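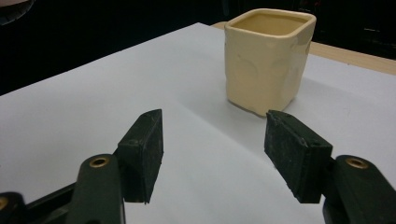 How long does a new Rurkano cartridge need to be flushed before the water can be used?

Run the filtered tap fully open for 10 minutes, shut it for five, then run it again until the water is clear.

4. Fitting and flushing the cartridge

Applies to under-sink models with the Kettler quick-release head. For the older threaded head, see section 7.

4.1 Before you start

Check that the mains pressure at the sink does not exceed 1,000 kPa. If it does, a pressure-limiting valve must be fitted upstream by a licensed plumber before the unit is connected. The unit is for cold water only.

The housing is 263 mm high with the cartridge locked in. Leave a hand's width of clear space beneath it, or the cartridge cannot be drawn down and out of the head.

4.2 Fitting the cartridge

1. Close the isolating valve on the inlet line.
2. Open the filtered tap to release pressure. Leave it open.
3. Place a bucket or folded towel under the head.
4. Turn the old cartridge a quarter turn to the left and pull it straight down. On a new installation, remove the red transit plug instead.
5. Check that both O-rings are seated on the neck of the new cartridge. Smear them with the silicone grease supplied.
6. Line up the arrow on the cartridge with the open padlock symbol on the head.
7. Push up firmly and turn to the right until the arrow meets the closed padlock. You should feel a definite stop.

CAUTION: Do not use petroleum jelly or cooking oil on the O-rings. Both will swell the rubber.

Note: Some resistance in step 7 is normal with new O-rings. If the cartridge will not turn at all, take it out and start again from step 5 — do not use a wrench or strap.

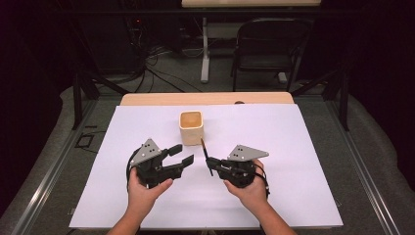 4.3 Flushing

1. With the filtered tap still open, open the isolating valve slowly. The tap will spit air for a short time.
2. Once the flow is steady, open the valve all the way.
3. Flush for 10 minutes. Grey or black water at first is fine carbon dust and is harmless.
4. Close the tap and wait five minutes.
5. Open the tap again and run it until the water is clear.
6. Wipe the head and fittings dry, then check them with a dry tissue. Check again after 24 hours.

CAUTION: If water appears at the head, close the isolating valve and refit the cartridge. If the leak is at a push-fit elbow, cut the tube square and push it fully home.

Cloudy white water in the first few days is trapped air. It clears from the bottom of the glass upwards and needs no action.

4.4 Resetting the change indicator

The Cerkow indicator mounted on the head counts days and does not measure water quality. Hold the button until the light flashes green twice, then release. If the light stays amber, the button was released too early. If there is no light at all, replace the coin cell (section 6.2).

On units connected to a Datgate leak sensor, resetting the indicator also clears error code 106. Any other code must be cleared at the sensor itself.

Write the fitting date on the cartridge label in permanent marker.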